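2022-05-21
By Ross Laing

Progress report to Clano: the Drunduvier cup library

We're well into the second stage, and it has been a happy few months! Your grant of $2000 let us buy in cups, tumblers and small tubs from cafes all over Drunduvier, and 3 of the shelves at the Holer Street workroom are now full. The clear ones are my favorites — they change completely with the light.
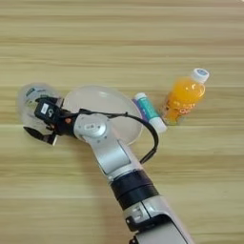

Clear plastic cup with a printed label, at the worktable.

Clear plastic is the next big group to sort, and labels will stay on. We have $800 left, set aside for storage boxes and the printed catalog, due in September. I'd love to show you the shelves before then.

Comments

Kaczmarczyk: Great to see this moving. Will the catalog list lids too?

Ross Laing: Yes, lids get their own pages!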